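Boards > Days Out & Visits > Tech and Workshops

Open day at a robotics place: worth it for a complete non-techie (and two kids)?

Tags: robots at home, open days, family outings
Posted by Bianka Halász

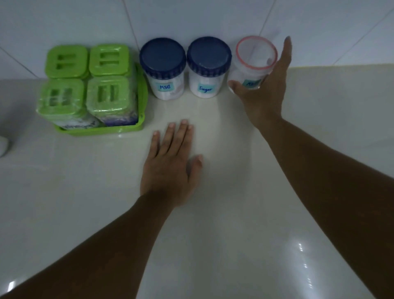
I've got us signed up for the open day at Oteck in Fendcombe, the company that's teaching robots to do kitchen chores, and I am ridiculously excited! The invitation says the theme this time is putting away groceries and tidying a counter, with a walk-through of how they record people doing the job by hand so the robots have something to learn from. Spice jars, sugar, all the everyday stuff. I've watched every clip of this kind of thing I can find, but I have never stood in a room with a robot arm in my life.

So, questions for anyone who has been to one of their days (or something like it):

Is it all slides and talking, or do you get to see the machines work? My kids are seven and eleven. The older one will listen to a talk if there's a good reason to, the younger one won't.

Do they let visitors try anything? The page mentions a "demonstration station" and I can't tell whether that means we demonstrate or they do.

And is there a smart order to go around in? It runs from morning until late afternoon and we can only do half of it. I'd hate to pick the wrong half!

Also, is it silly to ask them basic questions? I work in a garden center. I know a lot about compost and nothing at all about motors.

3 comments
- Following! We got the same invitation.
- Not silly. They did a day at our library in January and the basic questions were the best part.
- Is there parking?

2 replies

Hanan Harb

Oh, you are going to have such a good time. I went to their last one with my nephew, and I've been boring my coworkers with it ever since.

It's a real working day for them, so you do see the machines going. When we were there they had three benches. One arm was folding dish towels, one was putting cups on a rack, and the third was doing jars, which was the one I couldn't leave. It had to pick up a jar, move it into line with the others and let go without tipping it. That sounds like nothing at all until you watch it try! The first go it squeezed the jar a little off center and the thing swung around in its grip like a bell. The second go was perfect, and a whole crowd of grown adults clapped.

The demonstration station is YOU demonstrating, and please don't skip it. They put you at a counter with a small camera on a headband and ask you to straighten up a row of containers the way you'd do it at home. Afterward they play it back on a big screen and the guide talks through what your hands did. I had no idea I park my left hand flat on the counter while the right one does the reaching. My nephew does the same thing, so maybe it runs in the family. The guide said those habits are exactly what they're interested in, and also that they're a headache, because a resting hand looks a lot like a working hand if you're a computer. I loved that.

They also got onto see-through containers, and I learned more from that than from the whole slide talk. A solid white jar with a dark lid is fairly kind to a robot. A clear one is hard, and shiny counters are hard too, since everything shows up a second time in the reflection. Plastic wrap is another troublemaker. I asked whether the robot reads the labels, thinking of my own kitchen where the salt and the sugar look the same, and got a really thoughtful answer: it can read a printed label pretty well, it does okay with neat handwriting, and it gets stuck when your own fingers are over the word. I went home and looked at my cupboard completely differently.

For the half day, I'd take the morning. The staff are fresh, the line for the headband is short, and the arms get tested before lunch, so you see more tries and more flops. The flops are the fun bit for kids. In the afternoon they mostly run the polished version, plus a panel upstairs that your seven-year-old will not thank you for.

Order I'd go in: headband first, then the jar bench, then the towels, and the talk only if your older one wants it. It runs 24 minutes (they are very proud of this and there's a timer on the wall).

Ask everything! I asked what happens if it drops the sugar and they brought out a dustpan. The woman running the cup bench, Ms. Nwosu, was wonderful with the kids there and let my nephew press the stop button. Ask her about the sponge.

Small things: closed shoes, tie back long hair, and bring a sweater. It was freezing by the machines.

Helpful? 854 people found this useful
Share (2)

bristoro_fan

went in january. its good. parking is at the back not the front, the front is deliveries only and they will make you move. there's room for 500 people and it still felt full by noon so get there early.

cafe next door is Bristoro, cheese toast is fine, coffee isn't

one thing i'd disagree with above, the afternoon is better if you want to see it done right. in the morning it stopped a lot and we stood there a long time looking at an arm that wasn't moving. my daughter got bored. depends on the kid i guess. also they only let over-10s wear the camera headband when we were there, might have changed, email them first

2 comments
- Hanan Harb: Good point on the age rule, my nephew is twelve so it never came up. Definitely email, Bianka!
- Bianka Halász: Thank you both so much! I've written to them about the headband. If the little one can't wear it she can be in charge of choosing which jars I have to move, and believe me she will take that seriously. We're going with the morning, because I want to see the flops. I'm already practicing on my own counter and it's true, my left hand just sits there!! I'll come back and report on the sponge.

Filed under: Days Out & Visits
Share this thread (24)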